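Section 4: Setting up a guest bedroom

Wedberg Holiday Lets - Owner's set-up guide

This section covers the bed, the bedding and the storage of spare linen. Read section 3 (Heating and ventilation) first if the room has been shut up over the winter. Steps marked with a caution should be done by two people.
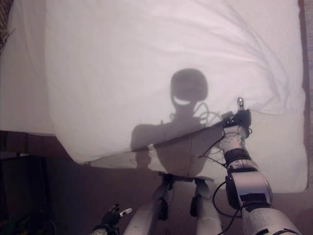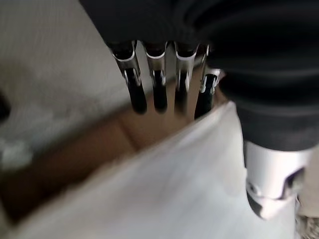
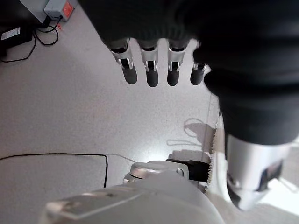

4.1 Before you start

You will need:

Bed frame and mattress, both already in the room
One mattress protector, fitted type
One fitted sheet, one duvet cover and pillowcases
Duvet and pillows
Storage box or bag for the spare set
Linen card (sent with your welcome pack)
Vacuum cleaner with a soft brush head

Open the window for 30 minutes before making up the bed. In wet weather, open it a small amount and leave the radiator on low.

Check the mattress label. Owners who bought through the Prirton supply list will have either the Huerta (medium) or the Kidness (firm). The two are turned differently, so make sure you follow the right steps in 4.3.

4.2 Placing the bed

1. Measure the room. Leave a gap of at least 60 cm on each side of a double bed where guests will get in and out. A single bed may stand against a wall on one side.

2. Keep the headboard clear of the radiator by at least 20 cm. If the only free wall has a radiator on it, turn that radiator off at the valve and use the second heater described in section 3.

3. Check that the door opens fully and does not strike the bed frame.

4. Tighten every bolt on the frame by hand, then give each one a quarter turn with the key supplied. Do not force them.

5. Press down on each corner in turn. If the frame rocks, adjust the feet. Felt pads are allowed on hard floors. Folded card is not.

Caution: Never drag a bed frame across a floor with the mattress on it. The feet can shear off. Take the mattress off, lift the frame between two people and set it down level.

4.3 Turning the mattress

Huerta

1. Strip the bed completely.

2. Vacuum the top surface and the seams with the soft brush head.

3. Rotate the mattress so that the head end becomes the foot end. Do not flip it over. The Huerta has a sleeping side and a base side, and the base side has no padding.

4. Write the date on the linen card.

Kidness

1. Strip and vacuum as above.

2. Stand the mattress on its long edge, lower it on to its other side, then rotate it head to foot.

3. Vacuum the side that is now on top.

4. Write the date on the linen card and circle F for flipped.

Caution: The Kidness weighs 23 kg in the single size and a good deal more in the double. It is awkward to hold and has no handles on the short ends. Clear bedside lamps and glasses away before you lift.

Note: Turn the mattress every January, when most of our properties are empty, and once more in the summer if the room is let for nine weeks or longer.

4.4 Making up the bed

1. Fit the mattress protector with the elastic under all four corners. Smooth it flat. A crease here will be felt through the sheet.

2. Fit the sheet in the same way. Start with two corners diagonally opposite one another.

3. Turn the duvet cover inside out. Put your hands inside, take hold of the two far corners, grip the top corners of the duvet through them and shake the cover down over it.

4. Fasten the buttons or poppers and place that end at the foot of the bed.

5. Put the pillows into their cases with the open end facing away from the door. Tuck the flap over the pillow if the case has one.

6. Lay the pillows flat. Guests have told us more than once that they do not like a bed with cushions piled on it, so please leave decorative cushions on a chair or do without.

7. Fold back the top edge of the duvet by the width of your forearm.

Note: Use pale, plain bedding where you can. It can be washed hot, and a single lost pillowcase can be replaced without buying a new set. Patterned covers are fine for children's rooms.

Note: Iron pillowcases if you have the time. Duvet covers need not be ironed if they are taken out of the drier promptly and folded while warm - Lilibeth Tagle, who runs the laundry round for the coast properties, has not ironed one for years and has had no complaints.

4.5 Storing the spare set

Each bed must have one complete spare set kept in the property. Guests should be able to find it without telephoning us.

1. Wash and dry the linen fully. Linen put away even slightly damp will smell within a week or so.

2. Fold the sheet, cover and one pillowcase together and slide them inside the second pillowcase. The whole set can then be picked up in one go.

3. Place the set in the box or bag, with a lavender sachet if you like. Do not use mothballs.

4. Label it with the room name and bed size.

5. Store it on a wardrobe shelf or on top of a chest of drawers. In ground floor rooms do not store linen directly on the floor.

Caution: Do not put linen boxes on or against a heater, or in the cupboard with the consumer unit.

4.6 Pillows and allergies

Synthetic pillows are supplied as standard. If you also offer feather pillows, keep them in a closed bag marked FEATHER and put them out only when a booking asks for them.

Replace a pillow when it stays folded after you fold it in half and let go. Replace it at once if it is stained through to the filling. Your starter bedding, order code 1155 on the supply list, can be reordered in whole or in part.

4.7 If something is wrong

Sheet will not stay on: the mattress is deeper than the sheet allows. Measure the depth with the protector on and order the deep size.

Bed creaks: tighten the bolts as in 4.2. If it still creaks, take out the slats one at a time and rub the ends with candle wax.

Musty smell: check behind the headboard for damp and see section 3.

Duvet bunches at one end: the duvet is a size smaller than the cover. Check both labels.

For anything else, speak to Adesuwa Isah (bedding and supplies) or Rodel Baluyot (furniture and repairs) at the Wedberg office. Please have your property number to hand.

Section 4 last revised Nov 11, 2022. Continue to Section 5: Bathrooms.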